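Overexposed basins in hand-held gripper demos - drop or keep?

skerholm_dev
Posted 9:14
We are collecting basin handling demos with hand-held grippers for the Skerholm policy. 247 episodes so far, one table, one operator. In 37 of them the white basin saturates on the inside and the base loses most of its texture. The filter from Otstead flags all 37. Drop them or train on them?

mathur_k
Posted 9:31
Drop. If the base is clipped, the encoder gets nothing from it and you are teaching the policy to close on a guess.

ssoftic
Posted 10:02
Disagree. The grasp is on the rim and the rim usually survives. Post one of the flagged ones before throwing away 15 percent of the set.

skerholm_dev
Posted 10:20
One of the 37, right-hand view.

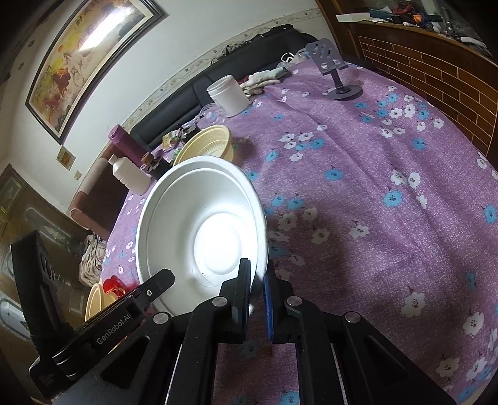
Flagged episode, fingers at the lower right rim, one inside the basin and one outside.

The yellow basin behind it was never flagged in any episode. Same session, same exposure setting.

ssoftic
Posted 10:41
Rim is readable, both fingertips are readable. You can still make out faint scuffs near the lower edge of the base. I would keep it. The flowered cloth gives your pose tracking plenty to hold on to as well, which a plain white table would not.

mathur_k
Posted 10:58
The cloth is my other objection. It has creases and a shadow right next to the contact point. With one table the policy will learn the cloth. Keeping bad exposures on top of that makes two problems.

ssoftic
Posted 11:07
Separate question. Fix it by changing cloths in the next batch, not by deleting these.

nultonine
Posted 11:35
We had a similar split. Trained 2 runs, one with the clipped episodes and one without. The run with them did better on white objects under a ceiling lamp and the same on everything else. Small test, 178 rollouts, so don't lean on it too hard. Lock the exposure per session, whatever you decide.

skerholm_dev
Posted 12:16
Exposure was locked, but on the cloth, so it came out too long for white plastic. Will meter on the basin next time. Keeping the 37 with a tag in the metadata and running both versions.

mathur_k
Posted 12:22
Fine with the tag. Still want a second table before anyone quotes a success rate.

ssoftic
Posted 12:40
Agreed on the table. Send me the tag format and I'll add it to the loader.
- Snežana Softić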